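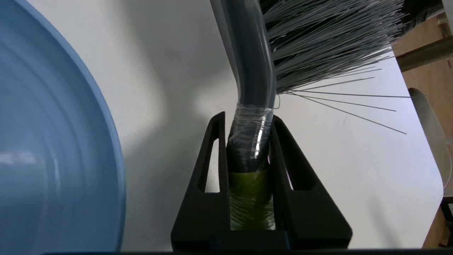

Our site operates one Pandeck arm with a two-finger gripper, used for handling household tools. The fingers were replaced in February. Since then, long-handled items turn slightly in the grip whenever the arm changes direction. The hand brush is held upright by its handle, and the part between the fingers is wrapped in clear tape. Grip force is set to 20 and has not been altered. Please advise whether the tape should be removed or the force increased.
Posted by Skimora, 2025-04-10

Dhanial
Please address the tape first. Smooth film over a smooth handle offers little hold, and wrinkled layers give the fingers an uneven surface. Remove it, clean the handle, and fit a thin rubber sleeve. Check the finger screws before changing the force – new fingers often settle after a few weeks of use. If turning continues, raise the setting one step at a time. We run ours at 17 with rubber pads.

Cakau
Ours did the same. We set it to 12 and slowed the wrist. No further trouble.
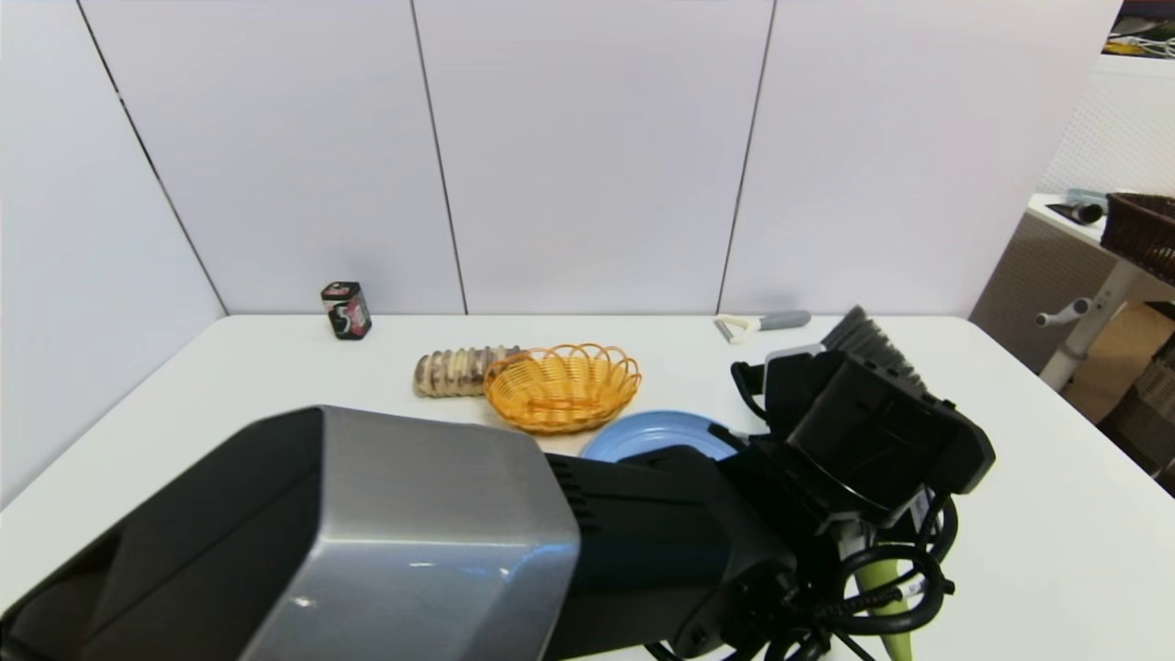 Related topic: Cable Care

Skimora
Thank you both. The sleeve has been ordered. A further point concerns the black cables looped beneath and around the gripper. Is this much slack acceptable?

Dhanial
Some slack is required for full wrist travel. Turn the wrist slowly to both limits with the gripper empty, and clip back any loop that could catch on a held item. Section 11 of our site checklist repeats this test after every finger change.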